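About Us

Hi! I'm Estela Espinoza, and I run Plara, a small language school upstairs from the old pharmacy in Erkesville. We teach Spanish and Romanian to grown-ups, mostly in the evenings, mostly to people who swear they were terrible at languages in school. (I was terrible at French, if that makes you feel any better.)

I started Plara after years of teaching big college classes in Kerslake, where I'd have a room full of people and hear each of them speak for maybe a minute a week. I kept thinking how much faster they'd go if they just got to talk more! So when I moved back home I put up a flyer at the library, and four people came to the first class. We sat in my kitchen and spent the whole evening ordering imaginary soup. Two of those four are still with us, and one of them now reads novels in Spanish and corrects my spelling.

We keep groups at seven or fewer. I get asked to bend on this every fall and I never do, so please sign up early if you have your heart set on a certain evening.
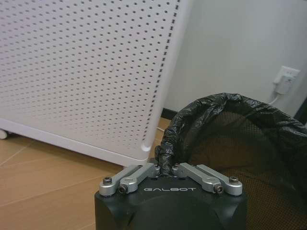
The Romanian side of the school belongs to Dorin Vasiliu. He grew up speaking it at home and he's a much stricter teacher than I am – you will do your homework in Dorin's class – but he also brings plum cake, so it evens out. A lot of his students have a grandparent or an in-law they want to talk to, and he'll happily build a lesson around one phone call you're nervous about making.

Baltasar Valdebenito teaches Spanish for beginners and our Saturday-style long sessions, which move around the calendar depending on his choir. He's from Chile, I learned my Spanish from a Mexican mother, and we disagree about the word for nearly every vegetable. Students pick up both versions and seem to survive.

Celeste Rivadeneira answers the phone and the email, and she's the one to ask about payment plans, make-up classes and where to park. Don't use the lot behind the bakery, they do tow.

We don't give grades or sell a course in a box. You get a notebook, a folder of readings we wrote ourselves, and a borrowing card for our shelf of paperbacks and comics. If you miss a class we'll send you the readings, and you can sit in on another group that week if there's a chair free.

Every June we take whoever wants to come out to Pitholm for a picnic where English is off limits until the dessert comes out. Kids and partners are welcome, and so are total beginners, who usually end up doing a lot of pointing and laughing.

If you'd like to see whether we're a good fit, come to a trial class. It's free and you don't need to prepare anything. Call or write to Celeste and tell her which language and which evenings work for you, and she'll find you a spot.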